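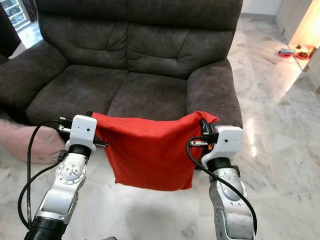 4.2 Folding in front of the sofa

Figure 3. A red cloth held by its two upper corners in front of a dark gray loveseat. The top edge sags a little in the middle and the lower edge is bunched and creased.

I went into this part of the study thinking the fold itself would be the interesting bit. Then I started reading the laundry diaries (144 entries, from 23 households, all kept in January) and people kept writing about the moment before the fold, when you've got the thing by its corners and you're deciding what to do with it. I call this the hang, and Figure 3 is a pretty typical one. The top is nearly straight, the bottom hasn't caught up yet, and one corner is still crumpled where it's being held.

So what do people do next? In 31 entries they let go and started over, usually after a second look at the corners. In 14 they laid the cloth on the seat and smoothed it there, which I'd lumped in with table folding in the Birnis pilot and really shouldn't have! A sofa seat is soft and not very deep, so a big towel spills over the front, and several diary keepers complained about exactly that (one of them at great length, with a drawing).

Color came up more than I expected too. A bright cloth against dark upholstery makes a crooked edge easy to spot, and two households in the Flumberg group said they fold their red things more carefully than their gray ones. I can't do much with two households, but I've kept the remark in, and I come back to it in Section 5 along with the question of fitted sheets.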